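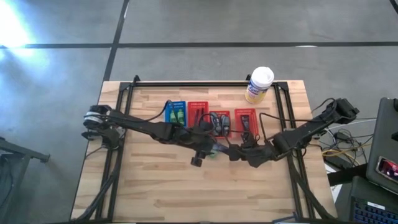 Risidville Toiletries Shelf: progress report to the Plirkden small grants team, July

Hello again, and thank you for being so patient with me over the dates. You asked for a page or two on how the sorting room is going, what we've spent and what's left to do, so I've tried to keep to that (you know what I'm like once I get started on baskets).

Where we're up to

We've now put 801 bottles through the room. Shampoo, conditioner, body wash, hand soap, a surprising amount of sunscreen for the time of year, and one very fancy bubble bath that I would happily have taken home myself. Everything gets checked, wiped, sorted by kind and colour, and then packed for the families on the Risidville and Cornham lists.

The biggest change since I last wrote is that sorting happens at the butcher-block table now. We used to do it out of cardboard cartons on the floor, and my knees were not enjoying it. The table is a good solid thing with lovely pale and darker strips in the top, and the baskets live right up on it, so you can pick up a bottle, read the label and drop it where it belongs without walking anywhere. The concrete floor is still cold in the mornings, but at least we're standing on it and not kneeling!

The baskets

Your grant paid for 20 baskets, which came from Scanlon in two deliveries. I'd asked for all one colour because I thought it would look tidy, and Scanlon sent a mix of red and blue. I was a bit cross for an afternoon, and then we found the mix was much more useful. Red is for bottles that have been checked and can go straight out. Blue is for anything with a question hanging over it: a sticky cap, a label in a language none of us can read, a pump that won't lock, that sort of thing.

The slotted sides have been a real plus. You can see from the side roughly what a basket holds without tipping it out, and if something leaks it doesn't sit in a puddle and ruin its neighbours. The downside is that small things poke through. Travel minis and lip balms go straight out the gaps, so those are in an old biscuit tin until I find something better.

How we sort

I've changed my mind on this twice, so I'll tell you what we do today and you can laugh at me next quarter if it's different.

We go by brand and bottle first, then by what's inside. It sounds backwards, but most of what comes in arrives in runs, the same bottle over and over, and keeping a run together makes the checking far quicker. You look properly at the first one, learn where the expiry is printed, and then the rest go through in no time. The blue-grey bottles with the black caps are a good example, as they've had a red basket to share and they've stayed together nicely. Odd ones get set down beside the baskets and dealt with at the end of the run, like the bright green one with the pale blue and white label.

Lying them down took some getting used to. I'm a standing-up person by nature. But the tall ones kept toppling and knocking the others over like skittles, and lying down they stay put, provided the caps are tight. We do a cap check now before anything goes in a basket. It's a quick twist and a gentle squeeze, and if anything comes out it goes over to blue.

What went wrong

The big one was the label printer, which I'd budgeted for and which has been back to the shop three times. For now we write basket tags by hand on luggage labels, and to be fair they're easier to read than anything the printer ever gave us. I'd like to hold off replacing it.

We also had a run of donated conditioner with no dates on it at all. I held it back, rang the shop it came from and waited a good while for an answer, and in the end it was fine to go out. It did take up a lot of basket space for most of the month, though, and I'd rather ring sooner next time.

And the room gets very bright at one end when the sun comes in. Clear bottles fade and warm up if they sit there, so that end is for empties and folded cartons only.
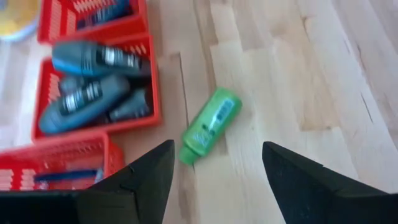

Sushil Vashisht asked, after reading my draft, whether sorting by bottle and colour would still work once the Cornham donations start arriving in the same room, given that theirs come in as odds and ends and hardly ever in matching runs. He also wondered if families would sooner have a choice than a ready-packed bag.

Both fair questions. On the first, I think we'd need a separate set of baskets for Cornham, sorted by what's inside and never mind the bottle. I don't want to mix the two methods on one table — we tried it for a morning and I still haven't found the baby shampoo. On the second, yes, I think they would. A couple of people have told me already that they'd like to pick their own scent, and I can't blame them. I'd want the red baskets carried out to the front counter on pick-up days, so people could look and choose. They're light enough when they aren't crammed full, so it's mostly a matter of not cramming them full.

Money

We have $233 left from the equipment line, after the baskets, the wipes and the luggage labels. I'd like your okay to move it over to a second lot of baskets for Cornham, blue or red, whatever Scanlon has. If you'd sooner I kept it for the printer, tell me and I'll do that, with a heavy heart.

Coming up

Before the next report I want to get the Cornham baskets in, try a choose-your-own pick-up, and find a home for the minis. I also need to write down the cap check and the colour rule on one sheet and tape it up by the table, as at the moment most of it lives in my head.

If anyone from Plirkden would like to come by and see the room, mornings before 11 are best. Bring a jumper, and let me know beforehand so I can clear you a spot at the table.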